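Notebook, November, kitchen set, table clearing with the hand-held gripper

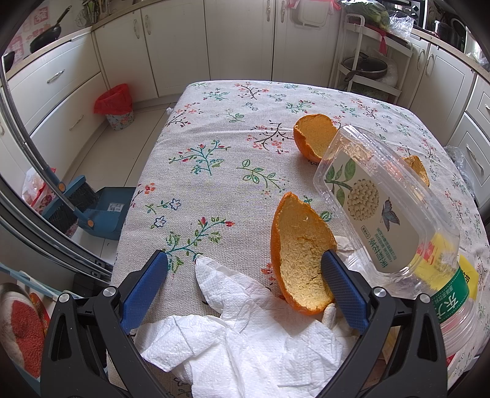
Walter wants 1,000 clean demos of the clearing task by the end of the month. The tally stands at 1,955 if you believe the Tidolix dashboard, but that number includes every start, every abort and every time somebody squeezed the handle to check it was alive. I don't believe the dashboard.

Today's items: orange peel, used tissue, one big plastic bottle on its side. Order is free. I asked for it to be fixed and lost that one. Cathal's argument is that a policy trained on one fixed order only learns the order. Fine, but with free order I can't tell a bad grasp from a change of mind when I label.

Things I doubt:

1. Peel. A shell standing up on its edge with the pith toward you is a different object from one lying cupped. We log both as "peel". I've started writing the pose in the comment field, which Stolano drops on export. Asked for a fix, got a ticket number.

2. Tissue. White on a white and light-grey cloth with flowers all over it. I can find the edges because I know what tissue does. I would not bet on the model. Walter says pretraining handles it — he said the same about the clear bottle.

3. Bottle. The peel behind it only peeks out, and there's a yellow packet partly seen through the plastic. Three labelers, three different boxes on the same clip.

4. Background. One kitchen, same cabinets, same cloth. More clips of it won't buy us a second kitchen.

Ran 14 takes before lunch. Keeping the ones where the fingers open fully before the approach, dumping the rest whatever Cathal says about variety.

To do: plain cloth for the next batch, split the peel label in two, get the Mulligan split redone so the same setup isn't in both train and test. Vilumel checkpoint stays off the slides until then.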